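Zostance Two-Finger Gripper Kit
Set-Up Guide, revision of 23 Aug 2019

Section 4. Comparing finger sets and cameras on the bench

Use this section after the gripper is bolted on and the controller has passed its power-up check (Section 3). It covers fitting a finger set, setting the travel, checking the two cameras, and running the plate and tray test. Do the steps in order the first time. If you are only swapping fingers, start at 4.2 and skip 4.3.

4.1 Before you start

You need:
- the arm, powered and homed
- the Zostance gripper with the Purbridge straight fingers or the Jiltwood wedge fingers
- the wrist camera and the head camera, both plugged in to the Mansour controller
- the 3 mm hex key from the kit
- two trays, one plate, and a soft food item such as a sandwich

CAUTION: Press the stop button and wait for the amber light before you put your hands near the fingers. The fingers can close while the arm is standing still.

4.2 Fitting the fingers

1. Open the gripper fully from the controller's Tool page.
2. Press the stop button.
3. Loosen the two screws at the base of each finger. Do not take them all the way out.
4. Slide the old fingers off toward the front.
5. Slide the new fingers on until they touch the back of the slot. The notch on each base faces out.
6. Tighten the screws a little at a time, going from one side to the other.
7. Release the stop button and choose the finger set from the list. The controller does not detect it for you.
8. Close the gripper slowly at speed 8. The tips should meet without a step between them.
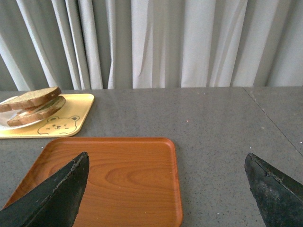

If there is a step at the tips, loosen both fingers and seat them again. Do not correct it by bending or filing. After the tips meet cleanly, open the gripper fully and press Save Travel. The full opening for the Jiltwood set should read 85 mm on the Tool page. A lower reading means a finger is not all the way back in its slot.

NOTE: Worn edges do not affect the travel setting. Replace a finger when the surface layer lifts on the inside face, where it touches the item.

4.3 Setting the cameras

The head camera is used to find items. The wrist camera is used for the last part of the approach. Set the head camera first.

1. Move the arm to the Park position.
2. Open the Head page on the controller and turn on Live.
3. Tilt the camera until the back edge of the counter is level and near the top of the view.
4. Turn off auto exposure and set the exposure to 70.
5. Look for glare on the work surface. A small spot near the front can be left alone. Glare on an item cannot.
6. Press Save View. 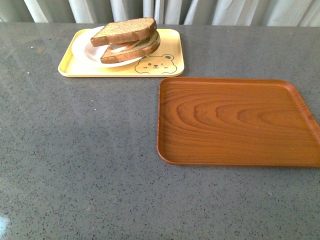
Head camera view with the arm clear of the counter. Both trays are in view and the lower half of the surface is bare.

7. Open the Wrist page. With the gripper fully open, both fingertips must show in the view.
8. Press Save View again. The two views are saved separately.

NOTE: Stone-pattern counters are harder for the edge finder than plain ones. If it marks specks as edges, raise the Minimum Edge setting one step and save the view again.

4.4 The plate and tray test

Run this test with each finger set and write down the results on the sheet at the back of the guide. Use the same items in the same places for both sets.

1. Put the first tray toward the back of the counter and the second tray in front of it and to the right.
2. Put the food item on the plate and place the plate so that the arm can reach it from the left.
3. Leave the second tray empty. It is the target.
4. Choose Side Approach and set the speed to 8.
5. Press Run and keep one hand on the stop button.
6. When the arm pauses at the plate, check the head camera before you press Continue.

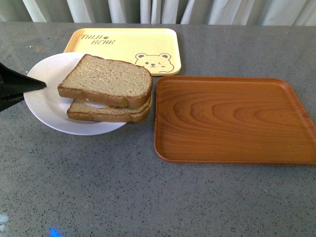

Side Approach keeps the fingers low and brings them in along the counter, which puts less load on soft food than coming straight down. It also leaves less room for error at the plate. The pause at step 6 is there so you can judge the height of the tip. It should be just over the left rim of the plate and near the edge of the bread, as it is with the black gripper at this stop. If the tip is touching the rim, press Back, raise the approach height by one step, and run again. If it is high enough to pass over the top slice, lower it by one step.

7. Press Continue and let the arm finish the move.
8. Record whether the item was lifted, whether the slices shifted, and whether the plate moved.
9. Put everything back in place and repeat until the sheet is full.

CAUTION: Do not raise the speed to save time. The grip force limit is only checked at low speed.

4.5 Reading the results

Compare the two finger sets on the number of clean lifts first. If they are close, look at how often the plate moved. The straight fingers usually push the plate more, and the wedge fingers usually mark the bread more. Choose the set that suits the items you will be handling most.

Error 261 during the test means the wrist camera lost sight of a fingertip. Clean the lens, check the cable clip, and repeat steps 7 and 8 of 4.3. 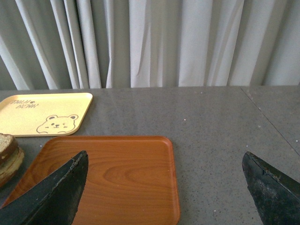 Do I need to set the head camera again after changing fingers?
The saved head view stays good as long as the camera has not been moved. Check the wrist view each time, since the new tips may sit in a different spot.

When the test is finished, open the gripper fully, send the arm to Park, and turn off Live on both camera pages. Go on to Section 5 to set the grip force.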